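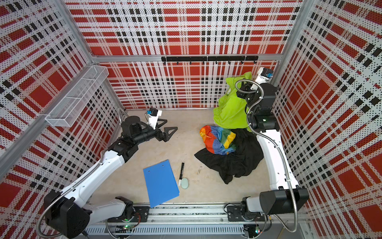
Notebook entry, June 12, 2020
Entered by: Cillian Lenihan
Read by: Liam Mulcahy

Subject: garment storage, hooks and basket

The purpose of this session was to settle where garments and small accessories are to be kept when they are not in use. The present practice of leaving them folded on the side bench has led to items being mislaid, and the Anamby order (ref. 262) was held up for that reason.

Fittings. The black rack on the back wall, below the rail, has eight hooks. It is in two joined segments, and the joint should be checked before heavier items are hung there. The white wire-mesh basket remains high on the left wall. It has a divider, so socks and gloves may be kept apart – one compartment to be used for socks.

Garments. The lime-green garment is to be entered in the register as item 602. The color is easy to find against the red and black tartan, and Mr. Mulcahy has asked that the dark items be given a light tag at the collar. I agree. Tags to be ordered from Allov.

Hanging. One garment per hook. Shirts are to be hung by the collar loop where there is one; otherwise they are to be folded and placed on the shelf in the store room. Wet items are not to be brought in.

Open points:
The Triltalar hangers are too wide for the hook spacing. Return or keep for the store room – to be decided.
Ó Conaill has not yet confirmed the price of a second basket. The quotation is expected in August.
The register still lists two scarves under the same number. Corrected in pencil, to be entered properly by Mr. Mulcahy.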